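Slow week at Morthorpe, but the numbers finally came in on Tuesday and I'm pretty happy! We ran 600 simulated grasps with the old planner and the same 600 with Suvetti, which looks at the walls of a container before it picks an angle. Success went from around half to a good deal better (Ghazala Farooqui is still checking my plots, so no bragging yet). The tricky cases are bowls, like the white one with the gray knob in it, where both fingers have to come down on either side of the round head. Mugs are next, probably in February.

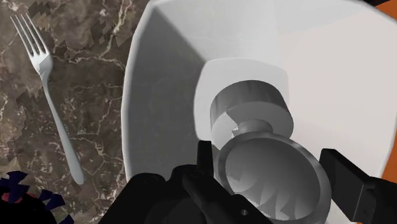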